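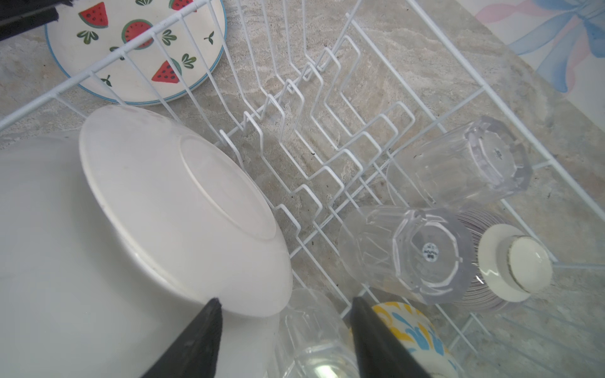
Jover Household Words

A word list of everyday kitchen and dining terms, with plain definitions and regional variants
Version 2, released January 2, 2025
Maintained by the Jarkard language project

Summary

Jover is a small text dataset of words people use at home for dishes, utensils, furniture and chores. It holds 856 entries. Each entry has a headword, a part of speech, a short definition and, where we have them, other words for the same thing. The list was put together for adult learners of English and for people who write teaching materials. It is text only.

Files

entries.csv – one row per headword
variants.csv – other words for a headword, with a region code
sentences.csv – 300 example sentences, keyed to entries
CHANGES.txt – what changed between versions

All files are UTF-8, comma separated, with a header row. Fields that contain a comma are in double quotes.

Fields in entries.csv

id: a number that stays the same between versions. Deleted ids are not used again.
headword: lower case, singular unless the word is always plural (tongs, scissors).
pos: noun, verb or adjective.
definition: one sentence, no more than 24 words.
topic: cooking, serving, washing up, storage, furniture or cleaning.
level: 1 or 2. Level 1 words are the ones we would teach first.

Sample rows

id,headword,pos,definition,topic,level
0112,dish rack,noun,"A frame that holds washed dishes while they dry.",washing up,1
0113,drain,verb,"To let water run off or out of something.",washing up,1
0119,foot ring,noun,"The raised circle under a bowl or plate that it stands on.",serving,2
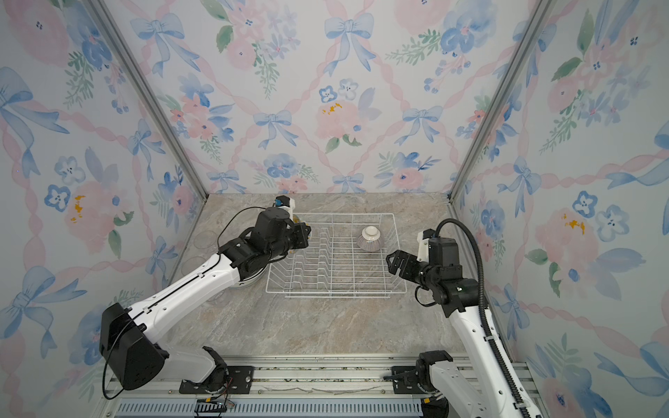 Dish rack (id 0112), on a countertop with a marble pattern.

Variants

164 headwords have at least one variant. "Dish rack" has dish drainer, draining rack and plate rack. "Countertop" has counter, worktop and bench. Region codes are broad (US, UK, AU, IE, CA) and mean only that a contributor from there reported the word. A missing code does not mean the word is unknown in that place.

Sources

Headwords came from two places: the Vunari classroom glossary, used with permission, and lists sent in by readers of the Igwe newsletter. Definitions were written from scratch. Two editors read every definition, and a third settled the ones they disagreed on.

Known problems

Words for bowls and pans overlap a lot, and some definitions could fit two headwords.
The cleaning topic is thin compared with the others.
Compound words are spelled the US way, so "dishcloth" is one word and "dish rack" is two.
Variants from Canada were added last and have been checked only once.

License

Free to use, copy and change, including in paid materials. Please name Jover and the version number.

Next version

Planned for May. It will add plural forms and a column for stress marks. Corrections are welcome – send the id, the field and the text you would put in its place.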